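3.2 衣物初始状态与材料差异

家庭衣物整理的研究多以平铺的单件衣物为起点，而入户记录显示，待整理的衣物很少以这种状态出现。本研究在Milmont住宅区的49户家庭中记录了139次整理过程，共得到3528条单件衣物的操作条目。每条条目包括衣物类别、面料厚薄、颜色深浅、放置状态以及从第一次接触到完成折叠所用的时间。放置状态分为四类：平铺、对折、松散堆放和揉皱成团。编码由两名记录员分别完成，意见不一致的条目经讨论后确定。

松散堆放和揉皱成团的衣物需要先展开再折叠。展开阶段的主要工作是找到领口、肩线或袖口中的一处，并以此判断衣物的朝向。薄面料在这一阶段较难处理。布料层与层之间容易贴合，提起一角时常带起下面的一层，袖子也容易折回衣身。半透明的浅色面料还有一个特点，压在布下的物件会透出轮廓，整理者有时把这种轮廓当成缝线或折痕，需要用手摸过之后才能区分。深色衣物的情况不同，褶皱内部的明暗变化小，袖子与衣身的边界不易辨认，整理者往往沿着下摆逐段摸索。

图2 台面上的两件衣物：左侧为揉皱的白色薄衬衫，一根浅色木杆从一层布料下穿过；右侧为松散摊放的黑色衣物。
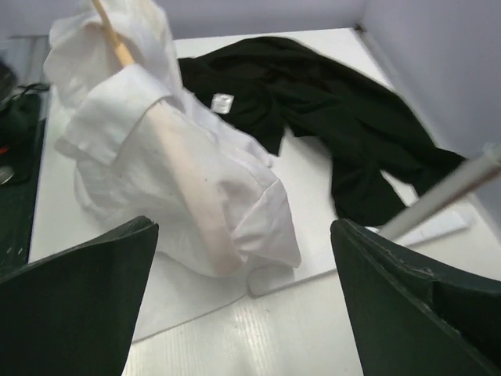 两件以上衣物同时放在台面上时，整理顺序对总用时有影响。访谈中，多数受访者表示会先处理浅色或较薄的一件，理由是这类衣物放久了容易留下折痕。也有受访者先把体积较大的衣物移开，腾出台面后再处理其余衣物。两种做法在同一家庭内部较为稳定，在家庭之间差别明显。本文没有对受访者规定顺序，只记录其实际选择。

杆状物品在衣物整理中较为常见，包括晾衣杆、衣架横杆和窗帘杆。杆与衣物混放时，整理者的动作可分为两种：先抽出杆再展开衣物，或借助杆把衣物挑起、抖开，然后再放平。前一种做法步骤清楚，但薄面料可能随杆移动，形成新的褶皱。后一种做法适合袖子较长的上衣，对台面的宽度有一定要求。编码时，两种动作分别记为“抽离”和“挑展”，中途改变做法的条目按最后一次有效动作归类。

为检验分类的适用范围，我们另外选取320条条目，按Maddocks量表重新评定褶皱程度。该量表以可见折线的数量和走向为依据，不考虑衣物价格、品牌和新旧。重新评定时发现，白色薄衬衫的评分受光线影响较大，侧光下的浅褶容易被计为深褶。因此后续分析对浅色薄面料单独建组，不与棉质厚衣物合并。黑色衣物的评分则偏低，部分折线在正面光下无法看清，这类条目在附表中另加标记。

袖子的位置作为独立变量记录，分为外展、折回、压于衣身之下三种。袖子折回时，袖口边缘通常仍可辨认，可以作为展开的起点。袖子压于衣身之下时，则需先提起衣身的一侧。各类衣物的用时分布及袖位的影响见3.3节。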